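May, late evening

The rain finally let up after supper, so I walked down to the bridge at Rustutdale and back with my coat open, which felt like a small holiday after the week we've had. The lilac by the mill is out! I stood under it far too long (my shoes are drying on the newspaper by the stove) and came home smelling like my grandmother's hall closet, in the nicest way.

I should write down the family history business before I forget where I've gotten to. I spent most of the afternoon with the box of letters from Ugwu Street, the ones that came down to me in the old hat box with the split lid. I've now numbered them all in pencil, very faintly, on the back corner, and there are 221. I'd been telling everyone there were hundreds and hundreds, so it was a bit of a letdown, though 221 letters is still plenty when every one of them has to be read with a magnifying glass.

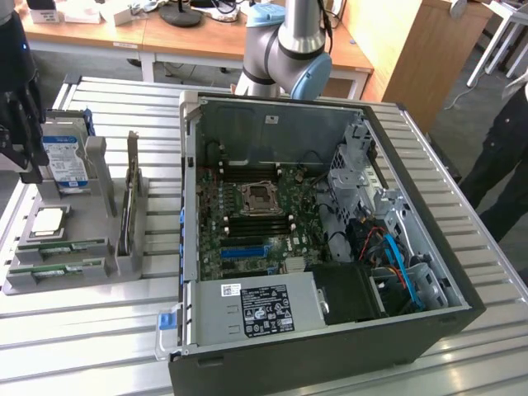

The handwriting gets easier as you go. For the first dozen or so I couldn't tell her n's from her u's, and I spent a whole morning last month believing my great-grandmother had kept a "house" in the back bedroom when the word was plainly "horse," and then it wasn't that either, it was "hose," and she was knitting them. She sold stockings to the dry goods store in Rurora for pocket money and kept a careful tally in the margins. Her best winter brought in 104 pairs. I can't imagine my own hands putting up with it.

What I love best is how much weather there is. Page after page of frost and mud and whether the road to Jondunex was open, and then, squeezed up the side where she'd run out of paper, the news that a baby had come. I suppose the frost mattered more to the person she was writing to, who had a cart to get through. I copied out that one in full, it made me laugh and then it made me a little weepy, and I had to go make tea.

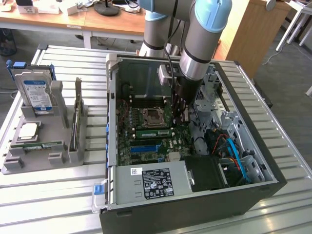 I've typed up around 70 of the letters so far, and I'm trying to do two a night, though tonight I only managed one and half of another. The long one about the orchard is still waiting. It runs to eleven pages, crossed, meaning she turned the paper and wrote right over her own lines, and I keep finding reasons to put it off. Maybe tomorrow, with the good lamp and the window open, if it's warm enough.

Must remember to buy more pencils, and stamps, and to ask at the library whether the Rurora newspaper is on film for those years. Also eggs. The kettle's just gone, so I'll stop here and go up.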